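**Nedis** is a photo and short video sharing service run by Endbridge, a software company founded by Joar Nyberg. It is used mostly by hobbyists and small makers, who post pictures of materials, tools and finished work. The service is available as a mobile app and through a web browser.

## History

Nyberg wrote the first version of Nedis as a private gallery for members of a furniture-making club. It had no public profiles, and new accounts could only be opened with an invitation from an existing member. The trial group had 527 accounts when Endbridge decided to open the service to everyone in July of the same year.

Version 2 replaced the single shared gallery with personal profiles and added the follow button. Many early members objected to the change, and a petition on the service's own message board asked for the old gallery to be kept. Endbridge kept it as a separate tab called the Commons, where posts from all public accounts still appear in the order they were made.

## Features

### Posts and boards

A post can hold a single picture, a set of pictures or a short video. Members may sort their posts into boards, which work like folders and can be public, private or open to named guests. Colour filters were left out of the first release and added later in a reduced form, with controls for brightness, contrast and white balance only.

Each post can carry up to 17 tags. Tags are chosen from a list kept by Endbridge, and members can suggest new ones. Spelling variants such as "grey" and "gray" are treated as the same tag in searches.
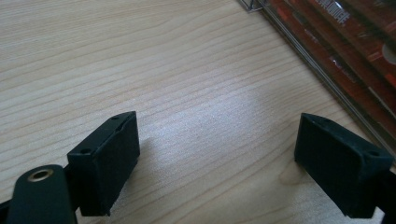

### The feed

The home feed shows posts from followed accounts, newest first. A second feed, Nearby Interests, suggests posts based on the tags a member has used or saved. It can be switched off in the settings. Like counts are visible only to the person who made the post, although follower counts are public.

### Messaging

Private messages were added in version 2. Members can write to anyone who follows them back, and messages from other accounts go to a requests folder. Videos can't be sent by message, but a link to a posted video can be shared.

## Popular accounts

Nedis does not verify accounts or publish a ranking of its most-followed members. Lists put together by fans usually place Jukivwood at or near the top. The account posts about timber, surface finishes and small furniture, and its long-running series on grain patterns is often credited with bringing woodworkers to the service.

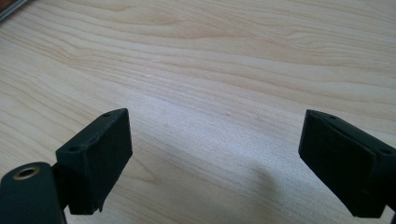

*Curving grain lines on a pale wooden surface.*

Another widely followed account, Appiah, covers bookbinding and paper repair. It was among the first to use boards as step-by-step lessons, a format that Endbridge later built into the app as the Guide post type.

## Business model

The basic service is free. Endbridge sells a paid plan that gives members larger uploads, extra storage and a simple shop page. Advertising appears in Nearby Interests but not in the home feed or the Commons. Paid endorsements are allowed if the post carries the "sponsored" label, and accounts that leave it off can be suspended from posting.

## Reception

Reviewers have generally praised the date-ordered feed and the lack of public like counts. The fixed tag list has drawn more criticism. Members working in less common crafts have complained that suggestions take too long to be approved, and that their posts are hard to find in the meantime.

The web version has also been described as the weaker of the two, as it lacks the board editor found in the mobile app.

## See also

- Image sharing
- Online community
- Influencer marketing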